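Two-armed robot learns to handle open bottles from wrist camera footage

Thu 11 December

A research team at Gravirden has trained a two-armed robot to cap and move open bottles of liquid using only the views from small cameras on its wrists. The method, called Clamo, was described in a paper released this week.

Most earlier systems relied on a fixed camera above the bench, which often lost sight of the bottle's neck once the arms moved in. Clamo drops the overhead view. The team recorded 4,000 demonstrations, starting in June, with an operator guiding both arms by hand. 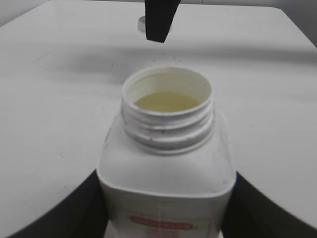
An open bottle held between the gripper fingers, as recorded by a wrist camera. The cap is on the table behind it.

In testing, the robot completed 92 per cent of 711 trials without a spill or a dropped cap. Results were weaker with clear bottles, where the model had trouble judging the level of the liquid, and the grip sometimes squeezed soft plastic too hard.

The software adjusts grip force as the bottle tilts, and the authors say that step accounts for most of the gain over their previous model, Moradi. Training took 3 days on the lab's own computers.

The group plans to try the method next with pouring and measuring. Partner firm Gellitz will test it on a sample preparation bench in June. The code and recordings will be released once the paper has been through review.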